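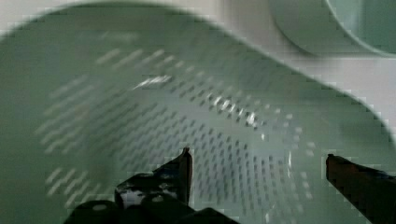 The kitchen at the Milcombe community hall serves lunch twice a week, and for most of the winter Merle Cartwright has been trying to get people to put less salt on it. She ran a hospital kitchen before she retired to Arkstead. She doesn't lecture. She moved the shakers off the tables last November and put them on the counter by the door, where anyone can walk over and get one.

"Most of them didn't get up," she says. "A few did, and they were cross about it."

Salt is hard to cut because so much of it arrives already in the food. Bread has it. So do canned beans, stock cubes, cheese and breakfast cereal. Cartwright started by writing down everything that went into one pot of minestrone. The shaker supplied very little of the total. The stock powder and the canned tomatoes supplied most of it.
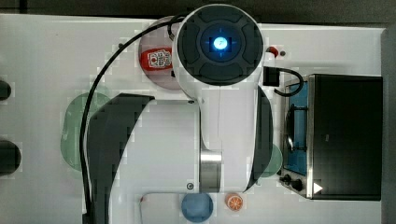
She switched to making stock on Mondays from onion ends, carrot tops and chicken backs, and she rinses the beans. Delwyn Pearce, who eats there with his brother, noticed the change in the first week and complained. By the fourth week he had stopped. Taste adjusts when salt comes down slowly, though he puts it differently: "The soup got better."

The recipes are kept in a blue binder, and the oldest one, a fish stew from Borkum, came from Vlastimil Rusnák, who cooked on ferries. His version called for salt at three points. Cartwright's calls for it once, at the end, with lemon juice and a lot of dill. Rusnák has tried both and still prefers his own.
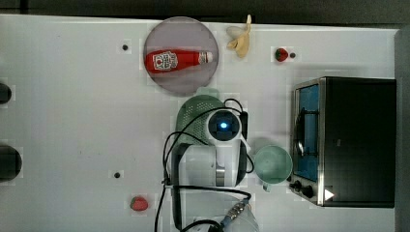 Sauces were the next problem. People who would never salt a plate of potatoes will cover it with something from a bottle and think of that as flavor. A red ketchup bottle with a white cap looks harmless enough on a plate, but a few generous squeezes can undo the care taken with the rest of the meal. Cartwright now makes a tomato relish with vinegar and smoked paprika – her third attempt, after one that was too thin and one that caught on the bottom of the pan. Noeline Tautahi takes a jar home when there is any left.
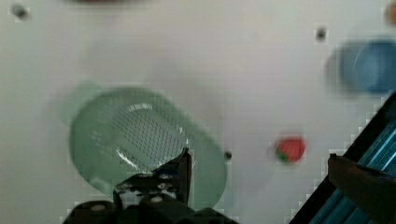
Does food cooked with less salt have to be bland?
Acid, heat and browning do much of the same work. Roast the vegetables until the edges are dark, add vinegar or lemon at the end, and toast spices in a dry pan before they go in.

Kylie Cosgrove, who took over the Thursday shift, uses a Belhaj spice mix with cumin and dried lime on the carrots. The next lunch is Sun 24 April, with lentils, and the shakers will be by the door.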